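Lestcombe Swap Room FAQ

Updated August 15, 2024

Quick answers. Longer ones if you email, but give us a few days.

Where are you?
Lestcombe Hall, upstairs, door at the end. Ring twice. The buzzer is slow.

What can I bring?
Clean fabric, half yard and up. Yarn, zippers, buttons, patterns. Small stuff has to be boxed or we can't shelve it.

What can't I bring?
Pillows. Foam. Anything with a smell. No sewing machines, we have no room and Chibuzor Eze has already said no to 3 of them this year.

What size box?
Small, rectangular, light colored if you have it. Write on the end in dark pen. Shoe boxes are too big, sorry. Check yours will sit on a shelf next to the others without sticking out.

Do I have to label it?
Yes. What's in it, and your member number. Unlabeled goes in the free bin in November.

How much does it cost?
$50 a year. Drop-ins free the first time, after that you join.

My member number is 353, is that the same as my box number?
No. Box numbers start over on every shelf. Use the member number for everything.

Can I take a whole box?
If the tag says TAKE ALL, yes. Otherwise take what you need and put teh box back where it was. Same shelf, same way round, end facing out.

Where do I sort my stuff?
White table. One person's fabric at a time please, it gets mixed up fast. Fold before you leave.

What do the shelves look like? I don't want to wander round.
Black unit against the wall, boxes packed side by side. Flat boxes go on top.

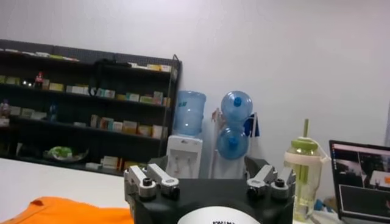
Shelves from the sorting table. Orange fabric on the table, black bag hanging on the unit.

Can I hang my bag on the shelves?
While you're sorting, fine. Take it home with you.

Are the little figures up for swap?
No, leave them on the shelf. Kids ask every time.

Can I cut fabric there?
Short cuts only. Bring your own scisors, ours are blunt.

I left something behind.
Email with your member number and what it was. We keep it till the end of the month.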